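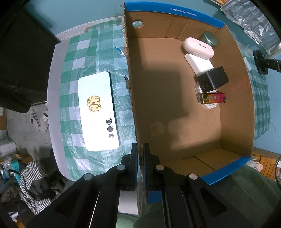 ## Box day at the kitchen table

One from the middle of a packing session. The gripper has hold of the near wall of the box, and over on the right inside are the tin, the KINYO earbud case, the chargers, a battery and the pink-and-red lighter. The mint-green phone with the gold cat sticker is outside on the checkered cloth.

## What I'm up to

Hi again! I'm collecting hand demos for Widau, which is our little project to teach a robot arm to tidy small stuff into boxes (and, someday, to take it back out without crushing anything). I squeeze the gripper, do the chore, and the recording goes off to Érica Vieira, who trains the model and sends me lists of what she wants more of. Right now she wants boxes, boxes, boxes.

We're at 1,876 keepers and the goal is 3,000 by the end of February. Last week I sent in 221 and she tossed 6 of them, all my fault – I'd started moving before the recording did.

A few notes for anyone else collecting on this task:

- Grabbing a box by its wall counts as its own example. Please don't tack it onto the end of a pick-up, I did that for days and Érica had to split every single one by hand.
- Mix up your objects! Round things, blocky things, shiny things. The first version of the model was great with cubes and hopeless with anything that rolls.
- Leave the table the way you live with it. I used to clear everything off first and the model got very confused the minute it met a tablecloth.
- Go slower than feels natural when you close the fingers. Cardboard bends, and a fast squeeze is hard to learn from.
- Move the box between takes, even a few inches, and turn it now and then.

Next up is bags, which I'm dreading a little – they flop all over the place. I'll put up more pictures once I've got a decent batch!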